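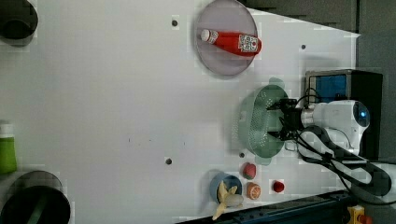
What does Siltmont do?

Siltmont develops, tests and documents recipes for food manufacturers, caterers and publishers. We supply written methods, scaled formulations and yield data. We do not manufacture food for retail sale and we do not operate a restaurant.

About Siltmont

Siltmont is a privately held recipe development and culinary testing company. It was established by Derek Naylor and Lacey Staniforth to serve clients who had a dish that worked in one kitchen and needed it to work in several. The first contracts were for hospital and aged-care caterers, where texture, sodium and holding time are specified before flavour is discussed. That work still accounts for a large share of the schedule. The remainder is divided between packaged sauces, frozen meals and cookbook testing.

The company has 17 permanent staff. Casual tasters are engaged by the session and are not included in that figure.

To date we have issued 3,778 recipe specifications. Each is numbered, and numbers are not reused when a specification is withdrawn.

How a recipe is developed

A project begins with a brief from the client stating portion size, target cost, equipment available, allergen exclusions and shelf life or holding time. Where the client has an existing recipe, we cook it as written before proposing any change. Original quantities are converted to grams at this stage. Cups and tablespoons are restored at the end if the recipe is intended for home cooks, using the 250 mL metric cup unless the client's market requires another standard.

Each recipe is then cooked a minimum of five times by at least three different cooks. The cook who drafted the method does not take part in the last two trials. Oven temperatures are verified with an independent probe and recorded in degrees Celsius, with fan-forced and conventional settings listed separately. Liquids are weighed. Vegetables are recorded as purchased weight and as trimmed weight, as trim loss on items such as leeks, fennel and cauliflower varies enough to affect costing.

Scaling is treated as a separate task. A braise for six portions does not become a braise for 120 by multiplication: surface evaporation falls, thickening agents behave differently and the time to reach a safe core temperature lengthens. Leavening, salt, chilli and dried herbs are each adjusted on their own curve and retested at the final batch size.

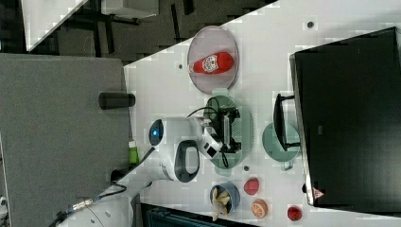
Flodska, our formulation record

All trial data are held in Flodska, a record system written in-house and maintained by Pravesh Kekana. Flodska stores ingredient weights, supplier lot numbers, times, temperatures, finished yield and tasting scores for every trial, including trials that were abandoned. Clients receive read access to their own projects. Earlier versions of a formulation remain visible with the date and initials of the person who changed them.

Nutrition panels are calculated from the trimmed and cooked weights in Flodska. Where a client requires laboratory analysis, samples are sent to an accredited external laboratory and the calculated figures are replaced with the measured ones. Fried and brined products are always referred for analysis, as absorption of oil and salt cannot be calculated reliably from ingredient weights.

Tasting

Tasting sessions are run by Güven Bozkurt. Samples are coded, served at the temperature stated in the method and presented in a different order to each taster. Scores are taken for appearance, aroma, texture, seasoning and aftertaste on a nine-point scale. Written comments are passed to the client without editing.

Tasters are asked to declare allergies, current colds and recent dental work. Plain crackers and water are provided – sparkling water is not used, as it affects perception of acidity.

Work for publishers

Our publishing work is carried out under the Monano name. Monano tests manuscripts for cookbook authors and checks each recipe for missing ingredients, unused ingredients, order of use, stated yield and realistic preparation time. Spelling and units are set to the publisher's house style. We return a marked manuscript and a test report for every recipe. We do not rewrite an author's prose, and changes to flavour are offered as suggestions only.

Liyanage range

Liyanage is a set of spice bases and curry pastes formulated by Siltmont and licensed to catering manufacturers. The pastes are designed for kettle cooking and for reheating from chilled. Formulations are available with and without onion and garlic. Enquiries about licensing are handled by Malcolm Kettle, who can supply specification sheets and arrange bench samples.

People

Lacey Staniforth – Director, recipe development
Derek Naylor – Director, client contracts
Güven Bozkurt – Sensory and tasting
Pravesh Kekana – Data and nutrition
Malcolm Kettle – Licensing and supply

Confidentiality

Formulations developed under contract belong to the client on final payment. Staff and tasters sign a confidentiality agreement before starting work. We do not publish a client list.

Page last reviewed January 18, 2022.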